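The Procedure at Zasard Street

Firouzeh Salehi inherited the laundry room along with the written procedure for using it. The procedure was two sheets of graph paper, folded into quarters and kept in the drawer with the clothespins. Her uncle, Behrouz Zamani, had drawn it up when he retired from the waterworks. It covered sorting, soaking, rinsing and hanging. It did not cover the machine, which he had never trusted and which had stood unplugged beneath a tablecloth for as long as she could remember.

Section 1 dealt with water. Cold for reds, cold for anything bought at the Margaritis market, warm for whites. The tap on the left gave cold after a delay. The tap on the right gave cold without a delay. Warm water was to be carried from the kitchen in the kettle.

Section 2 dealt with reds. Reds were to be soaked alone for 100 minutes, no salt, one capful of soap. The cloth was to be lifted by one end every so often and let down again. If the water ran pink at the second lifting, it was to be thrown out and the soak restarted from zero. Firouzeh had never seen him throw out a soak. She had seen him stand over one for most of an afternoon with his sleeves pinned up, reading the gas bill.

She had come to empty the house. The buyer, Ehsan Vahidi, wanted it cleared by the end of July 2021, and he had been clear about fixtures. Fixtures stayed. Everything else was to go. She had started upstairs and worked down, labeling boxes by room and by weight, and she had saved the laundry room because it was the smallest. She gave it one hour in her schedule.

The hour went to the basin. It was a wide, round, shallow thing that had once been red all over. The rim still was. The bottom had gone brown and gray, with rust in it, and a white crust had formed that came off in flakes under a thumbnail. Where the coating was gone the metal showed dull. By any standard she could think of, it was scrap. She put it down by the door with the other scrap, and then she put a red cloth in it to see whether the procedure worked.

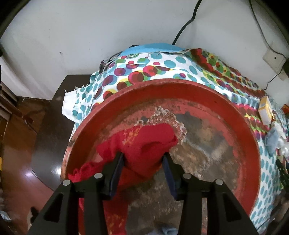
At the first lifting she noted the time on the back of the graph paper. She let the end of the cloth down and waited. There was no chair. She sat on a box marked KITCHEN, MEDIUM and read Section 3, which dealt with rinsing, and Section 4, which dealt with the line.

Section 4 was the longest. The line ran from a hook in the wall to a post in the yard and carried a load of 11 wet towels before it touched the fig tree. He had tested this. There was a small table of results, with the final entry underlined. Beneath the table he had written that Farhad Asadi from next door was permitted to use the line in March, when his own yard was flooded, but was to supply his own pins.

Farhad came to the gate at the second lifting. He was eighty-four and had been told about the sale by three different people.

"You're soaking something," he said.

"A cloth."

"Alone?"

"Nearly. There's a bit of pale blue in there."

He nodded and came in and looked into the basin for a while with his hands behind his back.

"Pink?" he asked.

She lifted the end again and they both studied the water. The light was poor. The rust on the bottom made it hard to judge.

"He would call that clear," Farhad said. "I would call it pink. We disagreed on this for years."

"What did you do?"

"I went home and used my own basin."

She wrote CLEAR on the graph paper, and then, in smaller letters, ASADI: PINK. He read it over her shoulder and seemed satisfied that the objection had been recorded. He asked what would happen to the line. She said the hook was a fixture and would stay. The post was set in concrete and would stay. The rope between them was a matter she had not raised with the buyer.

"Raise it," he said.

She called Ehsan Vahidi from the yard. He asked her to repeat the question. He said he had an electric dryer on order from Dallus and had no opinion about rope. She asked whether a neighbor could use it in March. There was a pause on his end, and a sound of paper.

"Only in March?"

"With his own pins."

He said that would be acceptable.

When the 100 minutes were up she wrung the cloth, rinsed it twice as required by Section 3, and hung it close to the hook, where the line sagged least. The basin she emptied over the roots of the fig. She carried it back past the scrap and set it on the laundry room floor, and on the inventory, in the column for fixtures, she added one line for it. Under "method of attachment" she wrote: none.

The graph paper went back in the drawer with the clothespins. She took two of the pins and left the rest.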